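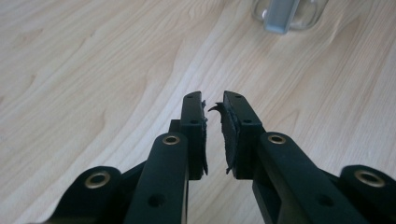 A clear glass jar on a light wood tabletop.

Cumetti to release its first single-vineyard dessert wine in April

Cumetti, the family-run winery on the north side of Carklow, will release its first single-vineyard dessert wine in April. The wine is called Weketex, after the sloping block of vines where all the fruit was grown, and the winery has bottled 3,005 half bottles of it.

The wine is a late-harvest white made from Riesling grapes. It will be sold at the cellar door first and then through a small number of shops and restaurants in the region. Each half bottle will cost $40, and buyers will be limited to six per household during the opening weekend.

Cumetti is best known locally for dry whites and a light red that it sells young. It has made sweet wine twice before, both times from fruit blended across several blocks, and both times in amounts too small to sell outside the tasting room. The winery said in a statement that it had been holding back the Weketex block for several years with a wine of this type in mind, but that early rain spoiled the two previous attempts.

"We picked the fruit for dry wine in those years and it was perfectly good," the statement said. "This time the fall stayed dry long enough to leave it on the vine."

Weketex is the highest block on the property. The soil is thin and stony at the top and turns to clay near the road, and the winery used only grapes from the upper rows. The vines there ripen later than those on the flat, and they catch a steady wind in the afternoon that helps dry the bunches after a wet night.

Picking was done by hand in four passes. On the first pass the crew removed damaged and underripe bunches and left everything else hanging. The next three passes took in fruit that had shriveled enough to concentrate the sugar. The last grapes came in after the first hard frost, five weeks after the rest of the harvest was finished.

A small part of the crop was touched by noble rot, the fungus that dries out grapes and gives many sweet wines a honeyed taste. The winery kept that fruit separate through fermentation and blended it back in before bottling. It said the share was too low to label the wine as botrytized and that it did not plan to do so.

The juice was pressed slowly overnight and fermented at a low temperature in stainless steel tanks. One lot went into older oak barrels, which the winery said were chosen because they no longer give much flavor to the wine. Fermentation was stopped by chilling while a good deal of the natural sugar remained. No sugar and no spirit was added.

Tasting notes supplied by Cumetti list apricot, baked apple, orange peel and a little ginger, with high acidity and a long finish. The winery suggests serving the wine well chilled in small glasses, with blue cheese, fruit tarts or nothing at all. It expects the wine to keep for at least 15 years if the bottles are stored on their sides in a cool, dark place. Once opened, a half bottle should last a week in the refrigerator.

The release also brings a change to the way Cumetti sells its smaller lots. In the past, these went to whoever came to the cellar door first. For Weketex, 987 of the half bottles have been set aside for members of the winery's mailing list, who will be able to reserve them before the public sale. Orders will be filled in the order they arrive, and any bottles not claimed by the end of the reservation period will go back into general stock.

Another 200 half bottles will stay in the winery's cellar. Cumetti plans to open some of these at tastings over the coming years so that customers can follow how the wine develops. The rest may be offered for sale later as an aged release, though no decision has been made on timing or price.

Outside the tasting room, the wine will be carried by Pattinasarany, the importer and wholesaler that already distributes Cumetti's dry whites. Pattinasarany said it would offer the wine to independent shops and to restaurants with a dessert list, and that it did not expect to supply supermarkets. Restaurants will be able to order by the single half bottle instead of by the case, an arrangement the distributor has used before with sweet wines that sell slowly by the glass.

Sweet wines have been a hard sell for many small producers. They take up space in the cellar, yields are low, and a bad week of weather at the end of the season can cost the whole crop. Two other wineries near Carklow used to make late-harvest wines and have since stopped, replanting part of their Riesling with red varieties.

Cumetti said it would not make Weketex every year. In seasons when the fruit does not reach the right level of ripeness, the grapes will go into the winery's regular dry Riesling, as before. The most recent harvest is one of those. Heavy rain set in before the second pass, and the block was picked in two days for dry wine, so there will be no new Weketex to follow this one next spring.

The winery will pour the wine at the cellar door throughout the opening weekend, from 11 a.m. to 5 p.m. The tasting flight includes three dry wines and a small pour of Weketex, and the fee is taken off any purchase of a full case. Parking is available in the lower lot, and visitors in groups of eight or more are asked to book ahead. Mailing list members will receive reservation details by email in advance of the public release.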